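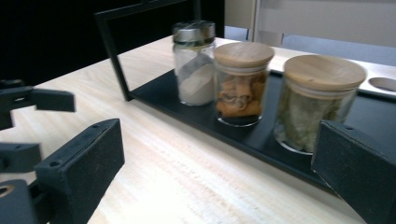
Spice stand task, view from the gripper camera

Re: How many jar types before you stop adding?
Started by resgate_hanna, 26 December 2018

resgate_hanna
We are collecting hand-held gripper demos for a "pick a jar from the stand" task. The stand is a black tray with three glass jars in a row, one with a silver metal lid and two with light wood lids. We have 1,712 demos so far. Do I keep going with these jars or swap in new ones? Training starts in February and I would like to settle it before then.
— Hanna Cieślak

mridha_bench
Swap. You have plenty on that set. Past a certain point you are only teaching it your table.

tijani_s
I disagree. What matters more is where the tray sits. Yours is at an angle, good, but is it the same angle every time? We did 3,628 demos on our Pinach set and the policy still failed when somebody turned the tray. All our jars were different, too.

resgate_hanna
We move the tray every 2 demos. The jar order has stayed the same, though. Metal lid at the handle end, the leaves at the other.

tijani_s
Then change the order first. It costs you nothing.

jillance_user
The near jar is partly behind the right finger in that view. Do you throw those out?

resgate_hanna
No, we keep them. The finger covers part of something in most demos.

mridha_bench
I would throw out the worst ones. If the target is hidden at the start, the label is a guess.

tijani_s
Keep them. It will see the same thing when it runs. Tag them and train both ways if you are worried.

mridha_bench
Fine, tag them. I still say new jars — the ridged metal lid is the only one of its kind there, and two wood lids of the same style don't add much.

resgate_hanna
OK. I'll do 101 with the order shuffled, then bring in other lids. Will post the success rates for both.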